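Notas para la charla: «El color que se nos pega. Teñir con granza sin perder la paciencia»
Encuentro de tintes naturales Corari, 4 de agosto de 2024

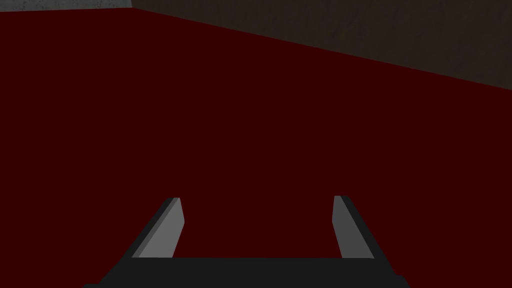 (Saludar. Agua a mano. Preguntar quién ha teñido alguna vez y quién viene acompañando a alguien. Esperar risas, mirar a los acompañantes con cariño.)

Bueno, pues buenas tardes a todos, y gracias por venir con este calor a oír hablar de ollas hirviendo. Que luego veréis que la olla no tiene que hervir, pero a eso llegamos en un momento.

Yo empecé con la granza por pura cabezonería. Quería un rojo. Había teñido con cebolla, con nogal, con reseda, y tenía la casa llena de madejas amarillas y marrones preciosas, de verdad, pero parecía que vivía dentro de un otoño. Así que compré un saco de raíz seca, lo eché todo a la olla, subí el fuego y me salió un color teja. Teja, teja. Lo regalé.

PRIMERA PARTE: LA RAÍZ

La granza es Rubia tinctorum, una planta que pincha, se agarra a los calcetines y no tiene ninguna gracia por arriba. Lo bueno está debajo. Las raíces conviene dejarlas por lo menos tres años en tierra, y ahí es donde se me va la mitad de la gente del taller. ¡Tres años! Se puede comprar seca, claro, pero yo os animo a plantar aunque sea en un macetón hondo.

(Pasar las raíces por las filas. Pedir que vuelvan, que la otra vez volvió la mitad.)

Partidla y mirad el corte. El naranja del centro engaña mucho, porque ahí dentro hay varios colorantes juntos: está la alizarina, que es la que todos queremos, está la purpurina y hay otros que tiran a amarillo y a marrón. Todo el oficio consiste en convencer a unos de que salgan y a los otros de que se queden donde están.

SEGUNDA PARTE: EL MORDIENTE

Aquí voy a ser pesada, lo aviso. Alumbre al 15 por ciento sobre el peso de la fibra seca. Pesad la lana, apuntadlo, y luego pesad el alumbre. Yo me pasé años echando «una cucharada generosa» y luego me extrañaba de que dos madejas hermanas no se parecieran en nada.

La lana entra mojada, ya empapada de la noche anterior si puede ser. Se sube despacio, una hora larga a fuego bajo, y se deja enfriar dentro. Yo la dejo hasta el día siguiente y me voy a hacer mi vida.

(Si alguien pregunta por el crémor tártaro: sí, se puede, ablanda la lana, con la granza a mí me lleva el color hacia el naranja y por eso lo pongo poco. No entrar en debate, que en abril nos dieron las tantas.)

Para algodón, todo cambia. Hay que descrudar a conciencia, luego taninos, luego alumbre, y paciencia. No me da tiempo hoy. Bhavana Pisharody da mañana un taller entero de algodón y sabe de esto muchísimo más que yo, así que apuntaos con ella, que quedaban plazas.

TERCERA PARTE: EL BAÑO

Ahora sí, la temperatura. Raíz molida o bien triturada, en remojo desde la víspera, y a calentar muy poco a poco. Por encima de 70 grados empiezan a soltarse los marrones, y ahí tenéis mi teja famosa. Un termómetro de cocina vale. Yo uso el mío viejo, que tiene el mango quemado y ya no se acerca a la comida, igual que la olla, la cuchara y el colador. Esto lo digo en serio: los cacharros de teñir son de teñir y punto.

El agua importa más de lo que parece. A la granza le gusta dura, con cal. Yo vivía en un sitio de agua blandísima y me salían unos salmones muy tristes, hasta que una compañera del taller Bakalis me dijo que echara una pizca de carbonato cálcico. Casi la beso. Si en casa tenéis el hervidor lleno de cal, enhorabuena, por una vez os sirve.

¿Y los oscuros, los granates? Más raíz, para empezar. Peso por peso con la lana, o hasta el doble. Y un segundo baño, sin prisa. También se puede apagar con una puntita de hierro, pero puntita, que el hierro se come el rojo y reseca la fibra. Prefiero montar un baño suave de cochinilla encima, y ahí sale un color vino que a mí me vuelve loca.

(Enseñar las madejas: la 17 y la 41 del cuaderno. La 17 es el baño único. La 41 lleva cochinilla. Acercarlas a la ventana, que con los focos se ven las dos iguales y quedo fatal.)

No tiréis el baño después. Salen un segundo y un tercero, corales y melocotones, y a veces son los que luego me pide la gente. Una manta que hice para la tienda Randach era toda de baños agotados y se vendió antes que las rojas, fíjate tú.

CUARTA PARTE: LAVAR Y ESPERAR

Se deja enfriar, se saca, se escurre sin retorcer y, si podéis aguantaros, se seca a la sombra antes de lavar. Yo lo aguanto regular. Después jabón neutro y agua a la misma temperatura que la lana, que el susto térmico es lo que fieltra.

Haced una prueba de luz: una tira enrollada en un cartón, media tapada, en la ventana que más sol tenga. La granza es de las que mejor resisten, pero la vuestra, con vuestra agua y vuestro mordiente, hay que verla.

(Si voy mal de tiempo, saltar lo de la historia. Si voy bien, contar lo de los más de 2,000 gramos de raíz que me mandaron por error y cómo acabé tiñendo las cortinas de mi hermana.)

PREGUNTAS

Seguro que sale el precio. Responder sin rodeos: la raíz buena es cara, y se amortiza con los baños sucesivos.

Seguro que sale el microondas. Respirar. Decir que para muestras, vale.

Recordar la hoja de recetas en la mesa de Clerkus, junto a la puerta, y pedir que me devuelvan las raíces.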